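Karlijn Visser has built snowshoes in Norkport for six winters. Her new Gamden model has a shorter tail.

"The old one dragged on switchbacks," she said. "I took off the last bit and moved the binding forward."

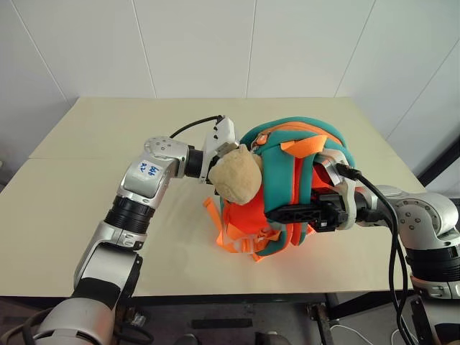 The frame is still bent by hand. Visser wants 33 pairs ready by September – "more if the rivets come."

Comments

Alois Kuster: Will my old bindings fit?

Thulani Mabuza: Mine did, with longer screws.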